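Início | Edições | Seções | Autores | Submissão | Contato

8 de dezembro de 2025
Maëlle Fortin, Laboratório de Manipulação, Instituto Minddale

4.2 Comparação das pontas de dedo e das vistas de câmera

Convém retomar um ponto que na seção anterior ficou apenas esboçado, e que nos ocupou bem mais tempo do que o planejado: a escolha da ponta de dedo não se separa facilmente da escolha da câmera. Quando começamos a trabalhar com o controlador Andel, imaginávamos avaliar primeiro o contato e só depois a visão, cada coisa com a sua tabela e o seu capítulo. Bastaram os primeiros ensaios para desistirmos da ideia, pois o operador corrigia a aproximação conforme o que a câmera lhe mostrava, e uma ponta excelente podia parecer desajeitada se a vista não ajudasse.

A tarefa de referência é modesta e, confessamos com algum carinho, um pouco monótona: levar a mão até um objeto que está numa caixa plástica azul, fechar os dedos, erguer e devolver. Cada configuração recebeu 120 tentativas, divididas entre 9 operadores com graus de experiência bastante desiguais, o que nos pareceu mais próximo do uso diário do que uma equipe só de veteranos. Ao todo foram guardados 3.900 registros, contando os ensaios de calibração, que não entram nas médias.

As vistas de punho favorecem o dedo e as suas articulações; a vista de cabeça favorece a relação entre as mãos, a caixa e o objeto. A Figura 7 reúne os dois casos.

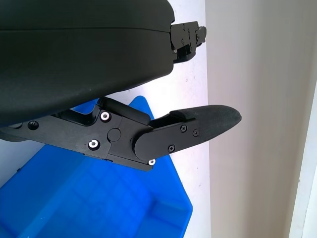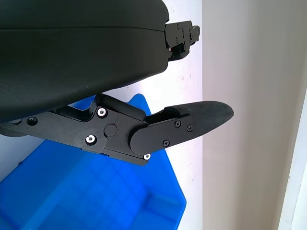
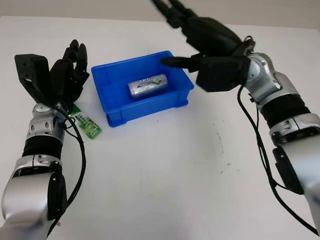 Figura 7. Câmeras de punho (primeira e segunda imagens), com a ponta de dedo preta voltada para a direita e a caixa azul atrás do mecanismo; câmera de cabeça (terceira imagem), com os dois braços e a bateria cilíndrica dentro da caixa.

Nas vistas de punho, o corpo escuro que ocupa o canto superior esquerdo tira uma boa parte do campo útil. Em compensação, a ponta se recorta com nitidez contra o fundo claro, e foi nela que apoiamos a estimativa de posição do método Prilholm, com um recorte fixo e sem marcadores adicionais. Já a vista de cabeça permite acompanhar a bateria e o polegar próximo à borda da caixa, embora parte dos dedos da mão direita saia do campo por cima, limitação que tentamos contornar inclinando o suporte e que só resolvemos pela metade.

Os operadores menos experientes preferiram a vista de cabeça, e os demais alternaram entre as duas com uma naturalidade que nos surpreendeu. O tempo médio por tentativa ficou em torno de 22 segundos com as duas vistas disponíveis. Discutimos na seção 4.3 o efeito do atraso do controlador sobre essas preferências.

Itens relacionados
Calibração de câmeras de punho com o método Prilholm
Atraso e conforto do operador no controlador Andel
Desgaste de pontas de borracha: notas do banco de ensaios Lavoie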